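Beanie keeps stretching out on the stand?? (wire one)

zumley_knits
Posted 19/04/2026

ok so. got one of those black wire stands to keep my hats on the table by the door, bc the hooks were leaving little points in the crown. Now I'm worried the stand is worse. Its a Sollby, thin metal rods, no padding anywhere. Purple ribbed beanie lives on it full time, the rest go in a drawer.

Two questions. Does rib knit lose its stretch if it sits on wire for months? And cuff up or cuff down while its on there?

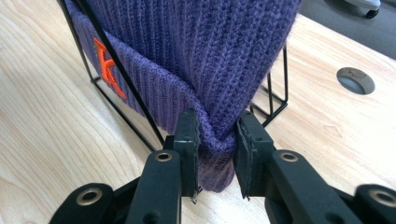 purple one on the stand, cuff folded

Paid too much for this hat to wreck it lol. Any help appreciated

hauser441
Rib is fine. Rib is the stretchiest thing you own, it bounces back. Leave it.

cokby_drawer
Disagree with hauser. Bounces back after an hour, sure. After a whole winter, not so much. I had a gray one on a wire rack and the cuff went wavy, never sat right on my ears again. Flat in a drawer, folded once, done.

hauser441
was yours wool or acrylic tho? makes a difference

cokby_drawer
Acrylic I think. Tag is long gone

mittens604
Cuff up imo. Double layer = the rods don't poke thru as much. Also watch the logo, raised stitching like that orange one will snag on a rod if you yank the hat off in a hurry. Lift it straight up. Ask me how I know

zumley_knits
ugh yeah the logo side is right by the long diagonal rod. Will turn it. Is that a K or what btw, bought it secondhand and I cant tell

mittens604
looks K-ish to me? could be anything with points

rowcounter8
Wrap the rods in a strip of old t-shirt. Takes five mins, no more wire on yarn. Or stuff the hat with tissue and skip the stand altogehter

hauser441
Tissue on a hat you wear every day, come on. Who is restuffing that every morning

rowcounter8
Me. I am

zumley_knits
haha ok. going with the t-shirt strips, cuff stays up, and in July it goes in the drawer w/ the others. Will post if it goes wavy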